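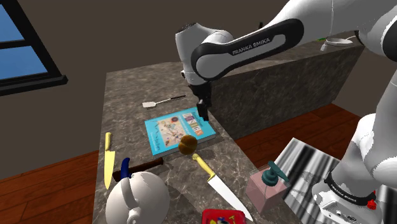 O monólogo de encerramento

O programa ia ao ar de Gurotholm e tinha uma regra antiga: nos últimos 52 segundos, o convidado agradecia e saía. O cantor do Rekar não saiu. Pegou o microfone da mão do apresentador e disse que ia votar no prefeito.

A plateia vaiou. Alguém bateu palmas no fundo e parou logo.

Ele falou da ponte de Alvarado, do preço do ônibus e da mãe, que morava perto da ponte. O baterista ficou olhando para as baquetas. Atrás, o elenco continuava em fila, de figurino, esperando os créditos. Uma atriz ainda usava o bigode do último quadro.

Na sala de controle, a diretora mandou cortar e depois mandou não cortar. O operador já tinha apertado o botão. Em casa, as pessoas viram o anúncio do sabão Plirneck e foram dormir.

No estúdio ele falou mais 11 minutos. Quando terminou, metade das cadeiras estava vazia. O apresentador pediu o microfone de volta e ele devolveu.

No camarim havia um prato de sanduíches. Comeu dois, de pé, e telefonou para a mãe.

— Você viu?

— Vi a música — ela disse. — Depois entrou o sabão.

Ele perguntou se ela ia votar no prefeito. Ela disse que não, e que levasse um casaco, porque do lado do rio estava ventando.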